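Search this site Search Advanced search

3. Materials and the nesting task

3.1 The bowls

The study is concerned with how round bowls of graded size are put away one inside the other, and which intermediate arrangements occur before the stack is complete. Nesting is a very common habit in Canadian and Australian kitchens, where cupboard space is often short, but it has received little attention compared with the folding of laundry or the loading of a dishwasher. We used a household set of five bowls, each of a different size and a different colour. The colours helped us to name a bowl without measuring it, and they also make the rims easy to separate when several bowls lie together.

All arrangements were made on a light butcher-block tabletop. We call an arrangement "partial" when at least two bowls are nested and at least one is still standing alone. In the partial arrangement of Figure 2, the red bowl is the outermost, the orange bowl lies in it, and the olive-green bowl rests inside the orange. The blue bowl and the small pink bowl are still by themselves on the wood.
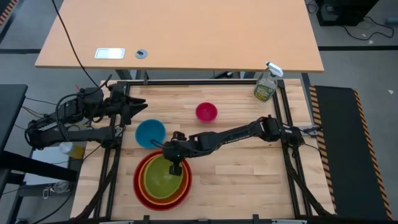 Figure 2. Partial nesting: three bowls stacked, two bowls separate.

It may be noticed that the visible rims do not form even rings. The red and orange bands are wider at the lower right of the stack than at the upper left. We did not correct such offsets, as they are normal in home storage, and we coded an offset stack in the same way as a centred one.

3.2 Coding of arrangements

Each arrangement was coded from the outermost bowl inward. Bowls standing alone were listed afterwards, from the largest to the smallest. The coding sheet was adapted from the Nonville cupboard inventory, which was developed for plates and needed some changes for deeper dishes. In a trial in May, 50 arrangements were coded by 2 readers, who disagreed on 10 of them. Most of the disagreement concerned bowls which touched each other but were not nested. The rule was therefore made more strict, and touching alone is no longer coded as nesting.

The relative position of the single bowls was also recorded. A bowl may have neighbours on several sides, as the green one has, with the magenta bowl above it to the left, and these relations were written in plain words.
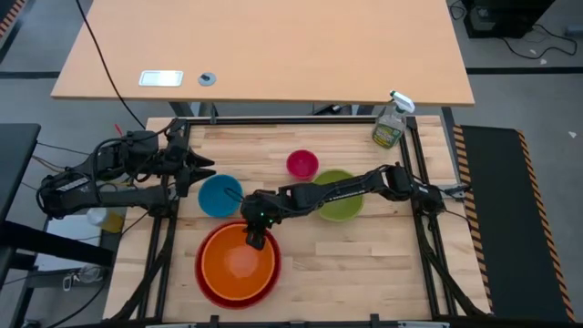 Does a bowl have to sit level to be coded as nested?
It does not have to be level; it is coded as nested when its base is inside the bowl below, even if it leans to one side.

The full coding sheet is available from the Birnley Household Storage Project on request.

Contact | Copyright Birnley Household Storage Project | Back to top

We use cookies to improve your visit. Accept Manage settings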